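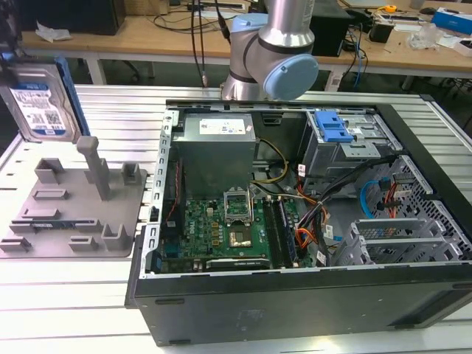
One reader of the earlier edition wrote that the side panel came off without trouble, but that the drive cables gave far more difficulty, and asked that they be given a section of their own. The request has been met in step 3.

Removing a Hard Drive from a Desktop Tower
Skyrme Equipment Reuse Service – Gronness Workshop
Revised June 7, 2018

Before You Begin
Shut the computer down and unplug the power cord. Press and hold the power button for five seconds, then wait a further 90 seconds before opening the case. Allow up to 70 minutes if the whole tower is to be taken apart.

1. Lay the tower on its side with the removable panel facing up.
2. Remove the side panel and touch bare metal on the chassis before handling any part.
3. Disconnect the drive. SATA data cables are often red or blue. Grip the plug itself and pull straight back; some plugs have a small metal clip that must be pressed first. Power plugs are wider and may be stiff.
4. Release the drive. Many cases use a colored plastic latch or bracket, while older ones use screws. Hold the drive by its edges and keep the label readable.
5. Record the serial number on Form 9 and place the drive in an antistatic bag.

Boards and Loose Components
Circuit boards are handled by the edges only. Do not stack them, and do not rest tools on them.
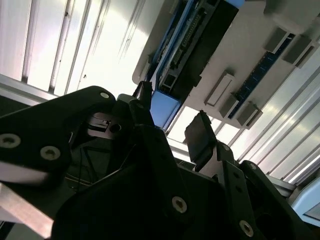 Electronic components on a light gray panel.

Memory modules are removed after the drive. Open the clips at the ends of the slot and lift the module straight out. Processors stay in place unless the work order states otherwise – an open socket is easily damaged.

Drives awaiting erasure go to the Skesach storeroom. Forms are collected there at the end of each shift.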